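3.2 O terraço e a organização do espaço exterior

O segundo local estudado, a que chamamos Sadthorpe, é um terraço de refeições encostado a um espaço verde. Foi escolhido por reunir, numa área pequena, três elementos que a literatura sobre espaços de estar ao ar livre costuma tratar em separado: a cobertura leve, o mobiliário móvel e o limite construído entre pavimento e relvado. Os outros dois locais, Wuvberg e Shek, são descritos nas secções 3.1 e 3.3 e servem aqui apenas de comparação.

O terraço não tem cobertura fixa. A sombra depende de guarda-sóis de pé, abertos e fechados pelos empregados ao longo do dia. A regra da casa é abri-los todos antes do almoço e só voltar a mexer-lhes ao fim da tarde, salvo em caso de vento. Durante o período de observação, que decorreu em março, esta regra foi cumprida com poucas exceções. Os clientes quase nunca alteraram a posição de um guarda-sol por iniciativa própria, embora deslocassem as cadeiras com frequência.

A disposição das copas tem consequências para quem se senta. Onde duas copas ficam próximas, o intervalo entre elas deixa passar uma faixa de luz direta que muda de lugar com as horas. Nas entrevistas, essa faixa foi mencionada como incómodo por 7 pessoas e como vantagem por 4, que procuravam sol no tempo mais fresco. A Figura 3 mostra a relação entre as copas, o céu e o relvado.
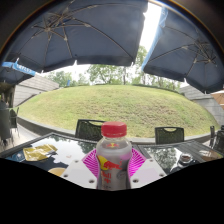 Figura 3. Guarda-sóis azul-escuros no terraço de Sadthorpe, com o talude relvado e a linha de árvores ao fundo.

O relvado forma uma elevação de perfil arredondado, separada do terraço por um murete cinzento, baixo e curvo. Esta elevação desempenha um papel que não tínhamos previsto no desenho do estudo. Para quem está sentado, ela fecha parcialmente a vista e dá ao terraço um fundo contínuo, apesar de existirem edifícios baixos, também cinzentos, para lá da relva. Vários entrevistados descreveram o local como «recolhido», termo que não surgiu em Wuvberg, onde as mesas dão para um parque de estacionamento.

A cor dos guarda-sóis merece uma nota. Predomina o azul-escuro, mas há também um guarda-sol bege-alaranjado na margem do conjunto. A mistura é comum em estabelecimentos que renovam o equipamento por fases, e a gerência confirmou que as compras foram feitas em momentos diferentes. Não encontrámos relação entre a cor da copa e a escolha da mesa. A escolha dependeu sobretudo da distância à porta e, em segundo lugar, da presença de outros grupos.

Quanto à ocupação, distinguimos entre permanência curta, em que o cliente consome uma bebida e sai, e permanência longa, com refeição ou trabalho. A distinção foi feita a partir das folhas de registo preenchidas no local por Brenda Naylor, com anotações a cada 9 minutos. Nas permanências curtas, os objetos ficam em geral concentrados junto a uma pessoa. Nas longas espalham-se pelo tampo, e os invólucros e guardanapos usados tendem a acumular-se na zona da mesa mais afastada de quem come.

Os tampos têm também influência no conforto visual. Uma superfície preta e polida reflete o céu e a folhagem próxima, e em dias de céu claro o reflexo pode ser intenso mesmo à sombra. A questão foi levantada por clientes que liam no terraço, e é provável que tenha sido subestimada nas folhas de registo, que não incluíam um campo para o encandeamento. Os tampos mate de Shek não suscitaram comentários semelhantes.

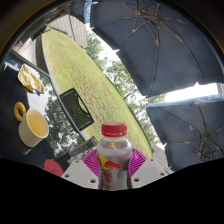
Registámos ainda o tipo de consumo, por ser um indicador indireto do tempo que cada grupo pretende ficar. As bebidas trazidas em chávena são servidas à mesa e recolhidas pelos empregados. As bebidas embaladas seguem outro circuito, porque podem ser levadas a meio e acabadas noutro sítio. Uma embalagem com tampa de rosca permite ao cliente levantar-se sem dar a bebida por terminada, o que torna menos nítido o momento em que a mesa fica livre. Nas folhas, estes casos foram codificados como «saída incerta» até à passagem seguinte do observador.

A combinação dos dois tipos de bebida na mesma mesa foi frequente à sexta-feira, quando o terraço recebe grupos vindos dos escritórios vizinhos. Nesses grupos, a recolha da loiça faz-se muitas vezes com pessoas ainda sentadas, e os empregados retiram primeiro as chávenas e só depois o papel. Em Wuvberg a ordem é a inversa, por haver um caixote junto às mesas onde os próprios clientes deitam os invólucros.

Para a análise do conjunto dos três locais usámos a grelha Firkesetti, adaptada ao exterior com a supressão dos campos relativos à iluminação artificial. A base final contém mais de 2000 anotações. As que dizem respeito a períodos de chuva foram excluídas, uma vez que em Sadthorpe os guarda-sóis são então fechados e o serviço passa para o interior. A secção seguinte aplica a mesma grelha a Shek, onde a cobertura é fixa e o mobiliário não pode ser deslocado.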